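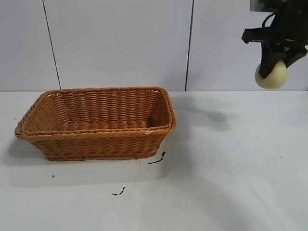 Selvaraj Wanigasekara objected at the last session that a gripper which closes until it stalls will ruin its own servo, and that the handout ought to state a limit before anyone powers up. The objection is accepted. Section 2 has been rewritten accordingly and replaces the earlier text.

Indwood Shared Workshop
Home Robotics, Unit 6: Grasp and Release
Revised July 28, 2018

1. Purpose

Participants will program a two-finger gripper to hold a soft ball, carry it across the table, and release it over an open basket. The arm is the Nondura build completed in Units 1 through 4. Those who built the Lâm wrist instead should use the mounting offsets on the sheet issued with that kit.

2. Closing limit

The fingers must close on the ball by position, with current watched as a second check. Set the closing command so that the fingers travel slightly past first contact and stop. If the controller reports more than 706 milliamps at any time, the program must open the fingers and halt. Servos run at full stall become hot within seconds and should not be touched until they have cooled.

A felt-covered ball tolerates a good deal of squeeze. A hard plastic one does not, and tends to shoot out sideways — wear eye protection when testing it.

3. Travel

Lift straight up before moving sideways. The lowest point of the load is the bottom of the ball, which hangs below the fingertips, and clearance over the basket rim is to be measured from there. Allow 40 millimeters. Programs written with clearance measured from the fingertips will strike the rim.

Check that the wrist cable has enough slack for the full turn. It should form a free loop beside the wrist and should not be tied to the bracket.

4. Release

Stop the arm over the middle of the basket, wait for any swing to settle, then open both fingers together. Speed during the approach is limited to 80 millimeters per second.

5. Record

Enter each attempt in the log, including failed ones, with the closing position and the highest current. Mizanur Cassim will collect the logs before the October session. Spare finger plates from Biltinico are kept in the drawer under the bench and must be signed for.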